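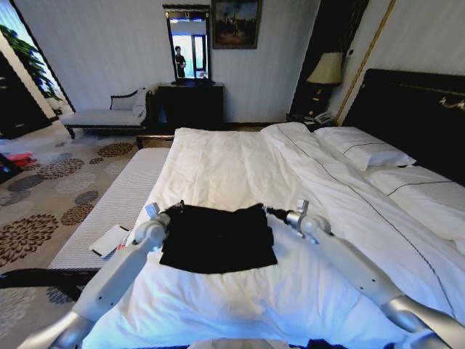
Folding on a Bed: Why Dark Clothes Take Longer Than They Should
Mumdale College, Home and Textile Studies, second-year project

1. Where the question came from

Everyone in our group folds laundry on the bed. We all own tables. The tables are covered with other things, mostly laundry. Our project brief asked us to study one household task closely, so we chose the one we were already behind on.

We wanted to know whether the surface matters. Folding guides show a firm, flat counter, and the Plevis guide we used in class goes so far as to call a mattress "unsuitable." We suspected that the author had a very large kitchen.

2. What we did

We folded 20 dark garments on a desk and the same 20 on a made bed with a white duvet. The lot included T-shirts, thin sweaters and one pair of dress pants that should never have been entered. Each piece was folded into a rectangle, lifted by two opposite edges, moved to the end of the surface and put down again. If it came apart on the way, it went back to the start. Times were taken on a phone, and we stopped the bed session at 600 seconds, by which point the dress pants had defeated two of us.

3. Results

The desk was faster for the first fold. We expected that. The bed was better for the second and third, which annoyed the person who had already written the conclusion. A duvet gives a little under the fingers, so you can get hold of an edge without scraping for it. On the desk we kept pushing thin fabric along the surface like a wet napkin.

Lifting was the weak point everywhere. Pinch too near the corners and the middle sags. Pinch too far in and the corners flop open. Loose straps, ties and drawstrings caused most of our restarts – they slide out of the fold just as you begin to feel good about it. Tucking them in first cost about 3 seconds each and was worth it.

Color turned out to matter more than we had planned for. Black fabric on white bedding shows its outline very clearly, so crooked folds were easy to spot. Wrinkles inside the black area were much harder to see. It also shows you every bit of lint the garment leaves behind, and the Choi lint roller was used up before the sweaters were done.

4. Problems

We changed folders halfway through, and the second one was simply better at it. The duvet was smoothed between garments at first and then, after lunch, less so. Our pillows stayed at the head of the bed throughout, although one of them was briefly folded by mistake.

5. If we did it again

We would use one folder, leave out the dress pants and add light clothes on dark bedding for comparison. The Drilton folding board arrived on Tuesday, after the tests were finished, and is now under the clean towels on the desk.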